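Equipment spend, update for Divina Lumanlan
Oct 28, 2021

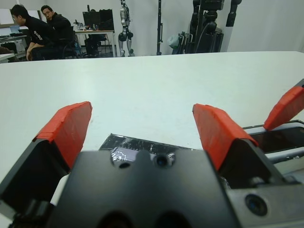 Spent 71 percent of the Prinberg money so far. Both grippers are paid for, finger pads too. Spare pads are on order from Fustano, 4 sets, quoted at 30 days but they slipped last time so I am budgeting for 44.

Still open - second quote for the wrist cables. Mudaliar came in high, Flullik hasnt answered. Will chase.

Not buying another table this year. Would rather move that line to spares and a service visit in January, need your OK on the tranfer before I sign anything.

Receipts to follow, two missing.

Forough Nikzad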